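4. Running the kitchen clearing task

The task shows how far the arm can get with an ordinary worktop. Load the Faltine kitchen before you begin. Both views are simulated.
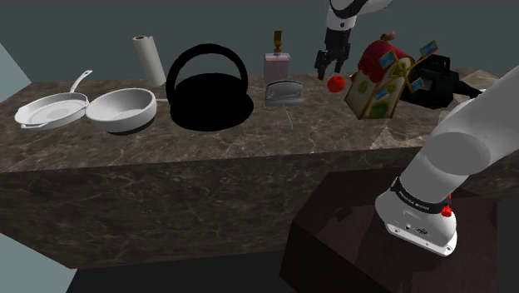
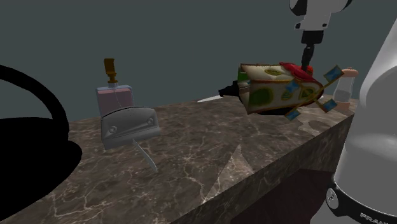
Hamidreza Ghaffari

1. Set the arm speed to low.
2. Choose one object from the list and press Start.
3. Wait until the gripper has closed and the arm has stopped.
4. Save the run. Logs are cut off after 4000 lines.

Note: Tall handles and trailing cords still cause most of the failed runs. Allow about two tries per object.

Caution: A good score does not mean the arm is ready for a real kitchen. It can't yet be left to clear up alone.

Irnard user guide | Contact | Back to top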